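Why a Ball Rolls Away and Crumpled Paper Stays

Put a small ball on a table and blow on it. It goes! Now put a crumpled sheet of paper on the same table. If you blow softly, it maybe shakes a little, and then it stays where it was. Why are they so different?

The answer is in how much of each thing touches the table. A ball is round on every side, so it touches a flat table only in one tiny spot. Very little holds it back. A small push, or a table that is not quite level, is enough to start it.

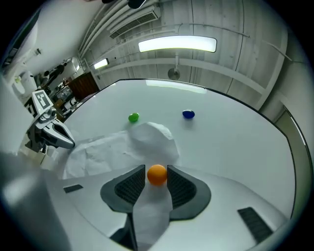
An orange ball held over the table, with a green one and a dark blue one farther back.

To pick up a ball, you must press it from two sides. Try it with your thumb and one finger. If you press in the middle, where the ball is widest, it comes up easily. If you press too high, it slips out and runs away from you. Soft or bumpy pads help very much, because they grip better than something smooth. Your fingertips have small ridges in the skin, and these help too.

Now we look at the paper. A new sheet is flat and thin, and a smooth ball can roll over it almost as well as over the table. But when you crumple the sheet and open it again, it is full of hills and valleys. The folds do not go away, because the paper is made of many small fibers, and the fibers were bent. 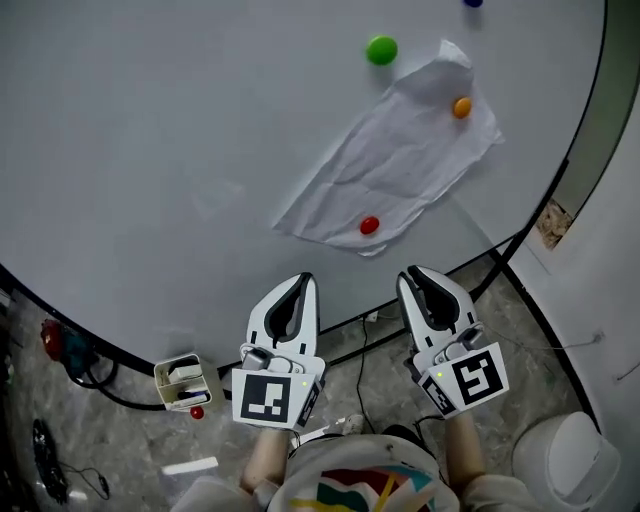 Balls and a crumpled sheet of paper on a round-edged table.

For a ball, a hill in the paper is like a wall, and a valley is like a bed. The ball rolls down into a low place and must climb to get out. With only a soft push it cannot climb, so it rocks a little and rests. 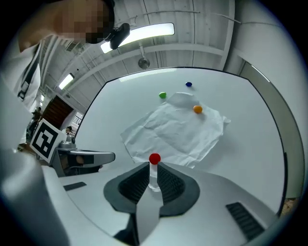
You can test this at home in Flullbridge or in any other town. You need 3 small balls, one sheet of paper and a table.

First, put the balls on the bare table and blow on each one gently. Look how far they go.

Then crumple the paper, open it again with your hands and lay it down. Put the balls on it and blow in the same way. Which ones move now? 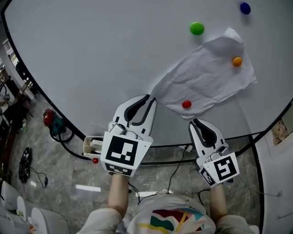 At last, try the same thing with the paper crumpled even more. Are the hills higher? Does a ball still find a way out? You can draw a small map of your paper and mark the places where the balls like to stop - it looks like a map of mountains and lakes.

Do not leave balls on the floor when you finish. Somebody can step on one, and then it rolls with the foot on top!

Words to remember
Friction: the rubbing between two things that slows them down.
Fiber: a very thin thread. Paper is made from many of them.

Text: E. Ševčík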